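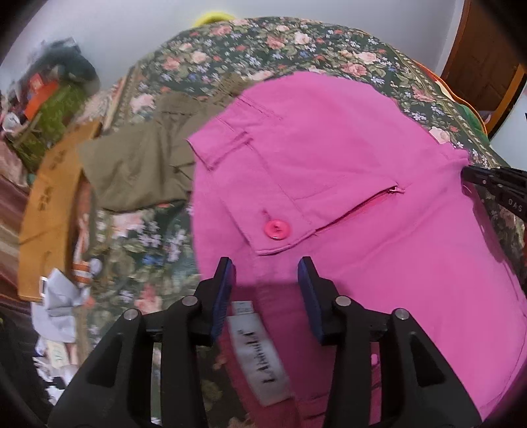 Two of the hand-held grippers used on a pair of pink trousers.

Search this encyclopedia Go
Print this page | E-mail this article

Waststead gripper

The Waststead gripper is a hand-held two-finger gripper built by hobbyists for recording the way people handle cloth. It was designed by Irena Kaczmarczyk at the Waststead shared workshop and is usually made and used in pairs, one for each hand. The recordings are used to train a small pair of robot arms, kept at the same workshop, to fold clothes. Plans and parts lists were released to the public on Thursday, August 12, 2021.

Background

Kaczmarczyk began with a different plan. She had built two tabletop arms from kit motors and wanted to teach them folding by steering them through each move with a second set of arms. The method was slow. A single shirt could take a quarter of an hour, and the person steering could not feel when the cloth slipped. After one winter of this she put the steering arms away and made a gripper that a person could carry, with the same fingers as the robot.

Tahira Swati, a member of the workshop who sewed for a living, joined the project at this stage. She chose the garments and wrote the handling notes that are still included with the plans. Her notes sort clothes by how they behave when lifted, so that a lined skirt is grouped with a light jacket and a T-shirt is grouped with a pillowcase.

Construction

The body is made of flat black plates with large openings cut in them to save weight. The fingers close toward each other and carry dark blue pads on their inner faces. The pads are the part most often changed. Early ones were smooth and tended to push thin cotton ahead of them. Ribbed pads pick up a single layer more easily, though they can catch on knitwear.

A trigger in the handle closes the fingers through a short linkage. There is no motor. The user's own hand supplies the force, and a sensor on the linkage records how far the fingers are open. A camera fixed to the gripper records the garment and the fingers together. Builders are told to check the linkage for play before each session, as a loose joint gives readings that do not match the picture.

Most of the parts can be cut or printed in a weekend. The camera mount takes longer, and its angle has to be the same on every gripper in a set.

Use in the home

Recording is normally done in ordinary rooms. A bed is the preferred surface because it is large enough for trousers laid at full length and soft enough for the finger to get under an edge.

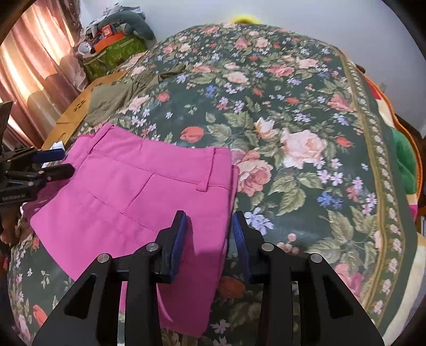 Trousers are treated in the notes as a medium-difficulty garment. The waistband is thick and gives a firm hold, while the legs slide apart if lifted from one side only. Swati's method is to square the waistband first, bring one leg over the other, smooth along the crease, and then fold from the hem upward. Buttons, zippers and flap pockets are left as they are found. Patterned bedding is allowed and plain bedding is not required, but the notes ask that the same garment be recorded on more than one cover.

Each attempt is kept as a separate file, including failed ones. By December the group had 2,000 attempts on file, of which some 1,000 were of trousers. Shirts made up most of the remainder.

Results

The arms learned to fold towels first and did so reliably. Trousers were less even. The arms could bring the legs together on most attempts but often left the waistband twisted, and they did poorly with stretch fabrics. Kaczmarczyk put this down to the camera angle, which lost sight of the far end of the waistband during the first lift. A wider lens was fitted to later grippers.

Versions

There have been 4 versions. The first had a wooden body and is no longer supported. The second, known as the Zonside pattern, introduced the plate body. The third changed only the trigger. The fourth moved the camera forward and is the one described in the current plans. A narrow-finger variant for socks and children's clothes, the Ghumman, was drawn up by a builder in Brumham and uses the same handle. Its pads are not interchangeable with the standard ones.

See also

Cloth folding; Parallel gripper; Shared workshop; Teaching by demonstration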